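Kundum Rural Enterprise Survey: read this before you use the data

What is in the download

One table of answers from small farms and village businesses in the Prumport district, one table of loan outcomes for the subset that agreed to share them, and the questionnaire as it was printed. The survey went out to 808 addresses. We got 323 usable forms back. Anyone who has seen this data quoted in a funding bid will have seen the second number and probably not the first.

The files are plain CSV, UTF-8, with a header row. Missing answers are blank. In the loans table a blank in "repaid" means we don't know. It does not mean the loan went bad, and it certainly doesn't mean it was paid off, though we have seen it read both ways.

Where the addresses came from

The mailing list was built from three sources: the Prumport market stallholder register, the membership list of the Kapoor Growers' Co-operative, and a trade directory that was already out of date when we bought it. Farms that sell through none of these are mostly missing. So are people who rent land on a handshake, and they are the people most rural policy claims to be about. We tried to reach them through notices in the feed shop at Lollach and had four replies.

Dairy is over-represented. Sheep are under-represented, for the dull reason that the forms went out in April.

What was asked

Acreage owned and rented, main product, household members working unpaid, paid staff in the busiest month, distance to the nearest bank branch, whether the business had borrowed in the past three years, and whether the person filling in the form expected to be trading in five years' time. The last question gets quoted most and deserves it least. People fill in forms in different moods. A wet spring would have changed that column more than any change in the rural economy. 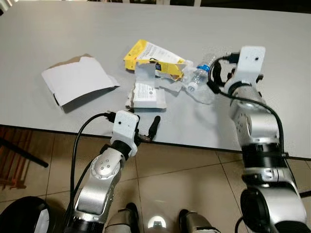

Turnover was asked in bands. We have been asked many times for exact figures and the answer is that we never had them. The top band is open-ended and holds everything from a busy farm shop to one haulage firm that probably shouldn't be in a small business survey at all. Leave the top band out if you are working out averages, or better, don't work out averages.

The loans table

It has 200 rows. Each is a loan, not a borrower, and one business can appear several times. The table was put together to see whether the Kundum small loans scheme helped people stay on their land. I don't think it can tell you that. Borrowers were picked by the scheme because they looked likely to repay, so finding that they mostly repaid is no great discovery. There is no comparison group. A comparison group was in the original plan and was dropped when the money ran short.

In 43 rows the purpose of the loan was changed by hand after the form came in, usually from "other" to something more specific. Those rows are flagged in the column "purpose_edited". I would treat them with suspicion, and I made some of the edits.

Known faults

Acres and hectares were mixed up on some forms. We fixed the obvious ones. A holding listed at under two acres with a large suckler herd is one we missed.

Postcodes have been cut down to the first half to protect people, but in the hill parishes that still leaves places where one farm is the only one of its kind. Please don't publish maps at that level.

"Distance to bank" was filled in before the Lollach branch closed. It is now wrong for most of the eastern side.

Using it

Free to use with credit to the Kundum Rural Enterprise Survey. Say how many forms were sent as well as how many came back. Please don't describe the results as representative of the district. If you find a mistake, open an issue with the row number and what you think the value should be. Corrections go in every September, and the old version stays up beside the new one.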